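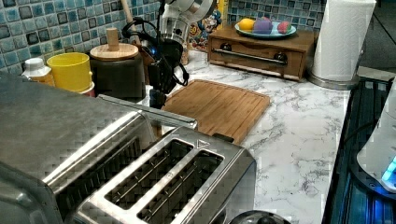
주방용품 기업 Gernex(게르넥스)는 2026년 7월 2일, 아침 식사 준비를 위한 조리대 정리 프로그램 ‘Olness(올네스)’를 정식으로 시작한다고 발표하였습니다. 이 프로그램은 새 가구를 사지 않고, 집에 이미 있는 물건의 자리를 다시 정하는 방법을 안내합니다. 기준이 되는 물건은 토스터와 도마입니다. 흰 대리석 무늬 조리대에서 스테인리스 토스터 바로 뒤쪽에 대나무 도마를 눕혀 놓고, 노란 컵과 작은 흰색 병 같은 용기는 벽 쪽에 줄을 맞추어 세우는 배치가 Olness의 기본형에 해당합니다. 빵을 꺼내서 옆으로 옮기고 자르는 일을 한자리에서 할 수 있게 하는 것이 목적입니다.

Gernex는 지난 1월에 1,745가구를 대상으로 아침 시간의 주방 사용에 대한 설문을 진행하였습니다. 응답자들이 가장 많이 적은 불편은 조리대가 좁다는 것이었습니다. 그러나 제출된 평면도를 살펴본 결과, 조리대의 길이보다 물건의 위치가 문제인 집이 많았습니다. 토스터는 창가에 있고 도마는 싱크대 아래 수납장에 있으며, 잼과 버터나이프는 또 다른 서랍에 있는 경우가 대표적입니다.

프로그램을 기획한 Solange Leite 생활연구팀장은 다음과 같이 말했습니다. “저희는 처음에 수납 상자를 만들려고 했습니다. 그런데 방문한 집마다 상자는 이미 충분히 있었습니다. 그래서 상자를 추가하는 계획을 취소하고, 매일 아침 손이 가는 순서를 가족과 함께 적어 보는 종이를 만들었습니다. 그 종이가 지금의 Olness 안내서가 되었습니다.”

## 안내서의 내용

안내서는 모두 12쪽이며, 한국어와 영어로 제공됩니다. 앞부분에서는 조리대를 ‘굽는 자리’, ‘자르는 자리’, ‘세워 두는 자리’로 나누는 방법을 설명합니다. 주요 권장 사항은 다음과 같습니다.

- 토스터는 콘센트에서 코드가 팽팽하지 않게 닿는 곳에 놓고, 윗면의 빵 투입구 위로는 선반이나 행주를 두지 않습니다.
- 도마는 아침에 쓰는 것 하나만 밖에 둡니다. 가장자리에 홈이 있는 도마는 과일을 자를 때에도 함께 사용할 수 있습니다.
- 병과 컵은 뒷벽을 따라 한 줄로만 세웁니다. 두 줄이 되면 뒤에 있는 것을 수납장으로 옮깁니다.
- 사용한 도마는 씻은 후 세워서 말리고, 마른 다음에 제자리로 돌려놓습니다.

뒷부분에는 토스터 청소에 관한 설명이 있습니다. 반드시 전원 코드를 뽑고 완전히 식힌 뒤에 빵 부스러기 받침을 비워야 하며, 스테인리스 표면은 부드러운 천으로 결을 따라 닦습니다. 투입구 안의 철사 부분에는 물이나 금속 도구를 사용하지 않습니다.

## 시범 참가 가정의 의견

정식 시작에 앞서 99가구가 4주 동안 시범 운영에 참가하였습니다. 두 아이의 아버지인 Junhao Dai 씨는 “전에는 식빵을 들고 식탁까지 가서 잘랐기 때문에 바닥에 부스러기가 많이 떨어졌습니다. 지금은 도마 위만 털면 됩니다”라고 의견을 보내 주었습니다.

반면에 어려운 점도 보고되었습니다. 혼자 사는 Dineo Sithole 씨는 조리대가 짧아서 도마를 토스터 뒤에 놓을 수 없었다고 답하였습니다. Gernex는 이 의견을 반영하여, 도마를 토스터 옆에 세로로 두는 소형 주방용 배치를 안내서 8쪽에 추가하였습니다.

## 신청 방법 및 일정

인쇄본 안내서는 선착순 200명에게 무료로 우송되며, 신청은 Gernex 홈페이지의 Olness 페이지에서 받습니다. 전자 파일은 수량 제한이 없이 내려받을 수 있습니다. 신청할 때에 조리대의 길이와 콘센트의 위치를 적어 주시면, 해당 주방에 맞는 배치도를 한 장 동봉합니다. 배치도의 작성은 주방 설계 사무소 Canura(카누라)의 Julián Toledo 설계사가 담당합니다.

다음 안내서는 커피와 차를 준비하는 자리를 주제로 하며, 발행일은 정해지는 대로 홈페이지에 공지할 예정입니다.

**보도 관련 문의**
Gernex 홍보실 담당 Declan Ashby
문의는 홈페이지의 언론 문의 양식을 이용하여 주시기 바랍니다. 안내서의 본문과 배치도는 출처를 표시하면 기사에 인용할 수 있습니다.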